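Microfibre Cloth

Microfibre is the name for any man-made thread finer than one denier, and a microfibre cloth is what you get when you knit or weave a lot of that thread together. I've been keeping this little encyclopedia of household fabrics for a good while now, and this is the entry I get the most letters over, so I've rewritten it from scratch (again!).

What it's made of

Most cleaning cloths are a mix of polyester and polyamide, which you may know better as nylon. The polyester does the scrubbing and gives the cloth its strength, and the polyamide helps with soaking things up. You'll see the mix printed on the label as a pair of numbers, 80/20 or 70/30 usually, with polyester first. Some cheap ones are all polyester. They're fine for dusting but they push water about the worktop in a way I find maddening.

The clever bit is the splitting. The two plastics are squeezed out together as a single thread, a bit like a stick of rock with a pattern running through it, and after knitting the thread is treated so that it comes apart into wedges. Those wedges have edges and gaps between them, and that's where the dirt and water go. If a cloth catches on the rough skin of your fingers (mine always do, I garden), there's a good chance it's been split.

Weight and pile

Cloth weight is given in grams per square metre, or gsm. Glass cloths are light and flat. Drying towels for hair or cars are much heavier, and 500 gsm is a nice thick one that'll still go through a normal wash without sulking. Bảo Hứa, who ran the towel counter at Triệu for years, taught me to ignore the number at first and fold the cloth over my thumb to feel how deep the pile goes. I still do that in shops and get looks.
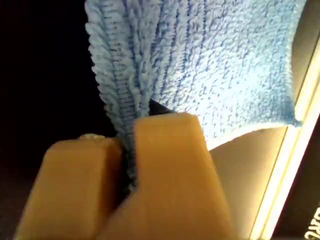

Pile can be cut or looped, and the two behave quite differently. Cut pile is like a tiny velvet: soft, good for polishing, a bit prone to shedding when new. Looped pile holds more grit and is easier to rinse out, but it does snag on rings and zips. Colour plays tricks with both sorts, and a pale blue towel is the best teacher I know, as the fluffy loops look darker where the cloth is bunched into a fold and much lighter where it spreads out flat, with streaks of deeper blue wherever the fibres are squashed down. I once sent back a whole bundle from Ommont thinking the dye was patchy, and it was only the pile lying in different directions. Very embarrassing.

Washing

Keep microfibre away from fabric softener, which coats the threads and stops them soaking anything up. Wash it apart from cotton too, or you'll be picking lint out of it all evening. I use a plain liquid, 40 degrees, and hang everything on the airer over the bath. A tumble dryer is all right on low, but high heat can melt the fine ends and leave the cloth feeling crunchy. I have 2 Skikon cloths from my Dulledgate days that are still going, and they've had nothing fancier than that.

Contact the editor | © Household Fabrics, all rights reserved | Back to top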